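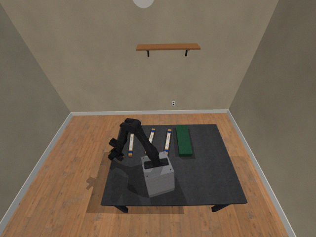

Rachid Lamrani says you can't hang anything heavy on plaster without hitting a stud, and the guy at the Garside hardware counter told me toggle bolts are fine. Which one is right? I want to put up a wall shelf in the back bedroom, a single long board on two brackets. The house is old and the walls are plaster over wood lath. My stud finder beeps everywhere. The shelf is for paperbacks and a radio. I have already drilled one test hole and got a lot of gray dust, then some wood, then nothing.

Posted by closet_door_dan

Rachid Lamrani
I stand by it for books. Paperbacks weigh more than people think once the shelf is full. The dust, then wood, then nothing is you going through the plaster and the lath into the empty space behind. Forget the stud finder on lath. Run a strong magnet slowly over the wall and look for nail heads in a vertical line. The lath is nailed to the studs, so that line is your stud. Drill a small hole to check it. If the bit keeps bringing out wood past an inch and a half, you have it. Then measure over 16 inches for the next one, but check that one too, old houses wander.
Use screws long enough to get through the plaster and lath and still bite well into the stud. I use 3 inch. Drill pilot holes, and put tape over the spot first so the plaster doesn't chip.

mapleporch
toggles. never had one fall

Pradmont Pete
Depends on the load. I have toggles holding a curtain rod and a small spice shelf in plaster and they have been up since we moved in. For books I would put at least one bracket in a stud, and both if the spacing works with your board. It doesn't have to be even on both ends.
If you do use a toggle, go slow when you tighten it. Too much and you crack the plaster around the hole, and then you are patching. For the test hole, regular patching compound is fine. Let it dry overnight, sand it, and prime before you paint or it will show through as a dull spot.
Also check the bracket depth against the board before you buy. I had to take mine back in June.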